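14th July

Desk wipe-down and cloth comparison, Noddale bench area

Carried on with the list from last time. The pale desk was next. It marks easily and the finish shows every streak when the lamp is on, so it makes a decent test surface, better than the gray benches where you can't tell if anything came off.

Cloths on trial are the Korner waffle, the Monti flat weave, and the old cotton rags we cut up ourselves. The Tendus ones haven't arrived. Divina Lagman has the order number and will chase it.

1. Waffle cloth

Used damp, wrung out hard, no spray. Wiped with the grain from the back to the front, then once across. Pencil came off on the first pass. The tea ring needed a second go with more pressure and left a faint edge I could only find by tilting my head. No lint to speak of. The cloth holds more water than I expected, and if you don't wring it properly it leaves beads that dry into spots. Wrung it again halfway and that fixed it.

It doesn't stay folded. I start with a neat square and after a few strokes it's a wad, so the face touching the desk keeps changing and I lose track of which side is clean.
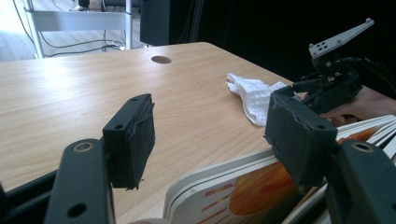

2. Flat weave

Same desk, other half. Folds well and stays folded in quarters, which I liked. Slower on the pencil, three or more passes. Pushed the tea mark around before it lifted. Dried with no spots at all. If the job is only dust I would pick this one.

3. Cotton rag

Left lint everywhere, mostly from the cut edges. Fine for the floor and for oily hands. Not using it on the desks again. I moved the bag of rags to the bottom shelf so it doesn't get grabbed by mistake.

4. Rounded corner

The corner collects grime on the underside of the edge where people lean. Neither cloth gets in there flat. Wrapped the waffle around two fingers and ran it along the curve, and that worked. Worth adding to the routine, once every couple of weeks should do. Checked the other desks while I was down there and they are the same, so they need doing as well.

Washing

Waffle cloths can go in at 33 minutes on the short cycle. No softener, it ruins the pickup. Hang them, don't leave them bunched up or they go sour. Need a rail or a few hooks by the sink. The price on the rail was 299, which seems like a lot for a rail. Hooks first.

To do
Hooks by sink
Undersides of the other desks
Repeat the tea test when the Tendus cloths come, same side of the desk
Look at the waffle cloths again in August for pulled threads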